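Chapter 5
Reading a Restaurant's Promises: Menus, Claims, and What They Cost

Most people who open a restaurant write the menu before they have cooked a single plate for a paying guest. It is an odd habit, and the trade defends it by saying that the bank wants to see one. Perhaps it does. But a menu written that early is a list of hopes, and hopes have a way of staying in print long after the kitchen has given up on them.

This chapter is about the short sentences that restaurants use to sell food: "house-made," "family recipe," "fresh daily," "something for everyone." You will be asked to treat each of them as a claim that can be checked. Some hold up. A good many don't, and students who have worked in kitchens will already know which ones.

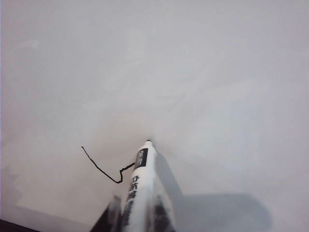 Daily specials deserve a hard look before anything else. Owners like to say that a special shows off what came in that morning. In plenty of places it shows what has to be gone by tonight. Part of its charm comes from being handwritten, and a thin black marker line on a pale surface does look more trustworthy to many guests than the same words in type, though it tells them nothing about the fish. Ask who picked the special, and when. If the answer is "the same person, every week, off the same list," you are looking at a regular menu item with a better seat.

The longer case in this chapter follows Burkel, a neighborhood dining room that offered pasta, burgers, wings, curry, and a breakfast served until closing. Its opening menu had 222 items. The owners believed that a wide choice would bring in mixed groups, and for a while the groups came. What the menu did to the walk-in cooler is the subject of Section 5.2. Read the purchasing records before you read the owners' own account of them, which is kinder than it should be.

Burkel paid Juvover, a delivery service, to carry its food across town. We will go through that contract line by line. Delivery is often described as extra income from a kitchen that is already running. That may be true of soup. It is much harder to believe of French fries, and the refund figures in Table 5.3 do not help the argument.
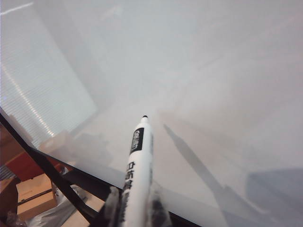 Figure 5.1. A whiteboard marker with its black tip near the surface of a whiteboard.

A second, shorter case looks at Dimitriou, a lunch counter that sold 10 dishes and refused to add more. Be careful with this one too. Small menus have become fashionable in books like ours, and it is easy to give the menu credit that belongs to a cheap lease. In September of its second year Dimitriou sold 1533 lunches. Before you admire the number, find the rent in the appendix.

Before you begin, collect three menus from places near you that serve roughly the same kind of food. Mark every word that makes a claim about freshness, origin, or who did the cooking. Leave prices alone for now. You will need the marked menus for the exercises at the end of Section 5.1, and again when we come to the wording of discounts.

5.1 What "Fresh" Is Allowed to Mean

Start with bread, where the word does the most work and gets the fewest questions. A loaf that arrives frozen and is finished in the restaurant's oven can be called fresh-baked by almost anyone who wants to say so.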